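The Clercombe Family Wall Planner

I sell exactly one thing that I made purely out of selfishness, and it's this planner. I wanted a big calendar on the kitchen wall so people would stop asking me what time practice is. That was the whole idea!

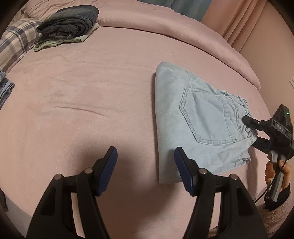 I'd tried the little magnetic ones, and the app (we all downloaded it, I was the only one who ever opened it), and a whiteboard that got smudged every time someone leaned past it to get to the cereal. So I drew up my own grid at the dining table one March and had a few printed at Plurneck, the print shop over in Indthorpe. I hung one up, gave a couple away to friends, and then their friends wanted them, and now I have a shop page. Life is funny.

So what do you get? It's a tear-off pad, one sheet per month, with a row for every person in the house. There are 6 rows. We only need five, so the last one at our place belongs to the dog — vet visits, flea medicine, baths she doesn't know about yet. The boxes are big enough to write in with a regular marker, which was the thing I was pickiest about. I have large, messy handwriting and I refuse to squint at my own calendar.

Down the right side is a skinny strip for dinners. You can fill it in a week at a time or you can write "leftovers" on every line, I've done both. At the bottom there's a blank space with no heading. I went back and forth on that and I'm glad I left it alone, because ours has turned into the place where the kids leave me notes and shopping requests (mostly for the expensive yogurt).

The months aren't dated, so you can start whenever you like and skip the summer if you need to. I skip the summer.

The details

Sheets per pad: 12
Rows per sheet: 6
Hanging: two punched holes at the top, nails not included
Paper: uncoated, takes marker, pen or pencil
Colors: Abreu Blue or plain gray
Price: $10 per pad

Abreu is the street I grew up on, and our front door was that same blue. My mom picked it out and my dad complained about it for years.

I pack every order myself, usually after bedtime, and it goes out within 7 days. Pads ship flat in a stiff mailer. If yours shows up with a bent corner, send me a picture and I'll mail you another one, and keep the bent one for scratch paper.

Updated Monday, September 3, 2018: the blue is back in stock! I have 318 pads in the hall closet and my husband would really like his coats back in there, so please go ahead and order. Gray is running low and I won't have more until I get back over to Indthorpe.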